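Kuhlmann opens entries for the Pimusstead Paper Craft Awards

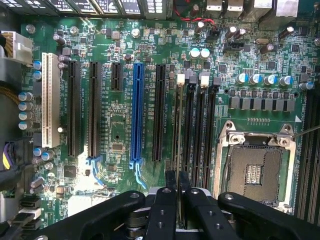
Who can enter the awards this year? Any amateur card maker or paper crafter aged 12 or over may enter, whether or not they belong to a club.

Kuhlmann, the papercraft supplier, has opened entries for the Pimusstead Paper Craft Awards. The awards received 538 cards last year and will be judged in May at the Fukenus gallery in Pimusstead.

Entrants may submit up to five handmade cards. Stamped, die-cut, quilled and hand-lettered work will all be accepted, and materials may come from any maker. Cards must not have been sold or published before. Each should be posted flat in a stiff envelope, with the entry form enclosed and the maker's name in pencil on the back.

A new class for folded and pop-up cards joins the existing classes this year. It is supported by Porkilier, the ink and stamp maker, which will supply the prize for the winning card.

The judges are Imke Kettler, Till Weidemann and Mayuree Thepsuriya. They will choose 20 cards for display at the gallery, and visitors will be able to vote for a further prize.

Beca Probert, awards manager at Kuhlmann, said: "We saw a great deal of layered and hand-coloured work last year, much of it from people entering for the first time. The folded class was requested by past entrants – we are pleased to be able to offer it."

Entry is free. Forms are available from Kuhlmann stockists and from the gallery desk, which is closed on Monday. Cards will be returned by post where a stamped, addressed envelope is supplied.

Press enquiries: Rainer Kasten, Kuhlmann press office.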